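Home | Current Issue | Past Issues | For Authors | Contact

4. What second-year students gained from presenting early

4.1 Setting and participants

The Flurska program places undergraduates in a working research group during their second year and asks them to present before that year is over. Most programs we know of wait until the final year, when the student has a finished thesis to stand beside. We wanted to know what happens when the presentation comes first and the polish comes later, and we were delighted by how much the students had to say on the subject.

Invitations went to all 1,180 students enrolled in the second year across the science and engineering departments. Of these, 177 joined a group and stayed through the spring. They came from biology, chemistry, mathematics, geology, computing and mechanical engineering, and their projects were as mixed as that list suggests. One student spent the year on lichen growth on the north-facing walls of the Pudari campus. Another worked on the drainage of clay soils, and a third reread a century of parish weather diaries with a statistician at her elbow.

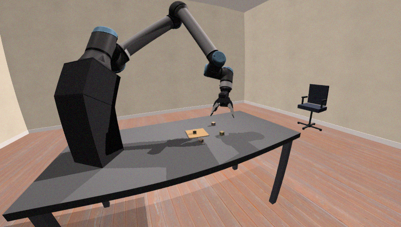
Figure 4. Computer-rendered industrial robot arm on a pedestal, with the wrist joints above the table.

Each student kept a short log, written in October and again in the last week before the presentations. We set no minimum length. Some entries are a single line ("still no idea what a residual is") and some run to pages, with diagrams and crossed-out plans. Read side by side, the two sets make wonderful company, and we have quoted from them freely in this section.

4.2 Writing for people outside the field

Students were asked to submit an abstract of no more than 2,000 characters, addressed to a reader from another department. Every abstract was then read by a student from another department, who marked each sentence where the meaning was lost. This exchange was the part of the program that students mentioned most often in their second logs -- more often than the presentations themselves, which surprised us.

The marks tended to gather in the same place. First drafts usually opened well, with a question or a bit of background, and then dropped the reader into method in the second or third sentence. A chemistry student wrote that she had "never once been asked why anyone would want the number I was measuring," and that answering took her a week and changed which experiment she ran next. We find this a lovely result. The abstract had been planned as a writing exercise, and for her it became a piece of research design.

Mathematics students found the exchange hardest. Several told us that their readers had marked nearly every line. The log entries are frank about how discouraging this felt, and two students asked to be paired again with someone from a closer field. Yae Uchida, who ran the pairing at the Sakai campus, let them do so, and their final abstracts were not noticeably weaker than the rest. We would like to test this properly with a later group.

4.3 Questions from the floor

Presentations were given as posters or as short talks, at the student's choice. Those who chose posters reported more conversations and remembered them in much greater detail. Those who gave talks remembered one question, as a rule the one they could not answer. "I said I didn't know and then I couldn't stop thinking about it," wrote a geology student, who went back to his samples the following morning.

Mentors noticed the change too. In the older Flirach scheme, where students presented only at the end of their degree, mentors described the event as a closing ceremony. Here they spoke of it as a planning meeting with a very large guest list. Students came away with names, papers to read and, in a few happy cases, a second supervisor.

We should be careful about how far this goes. Students who volunteer for a research group in their second year are already curious, and we have no logs from those who left before spring. Section 5 takes up the question of who left, using the exit forms that the departments kept.

Reader comments (3)

mfield_chem: Loved the part about the cross-department abstracts. We tried something close to this with our honors students and the biologists were merciless. Is the marking sheet available anywhere?

Torben: I'd be interested in the mathematics pairs. Were the readers told to mark notation as well as sentences? That alone could explain a lot of it.

second_reader: Looking forward to Section 5. In our department the ones who leave are mostly commuting students with jobs, and I wonder if your exit forms ask about that.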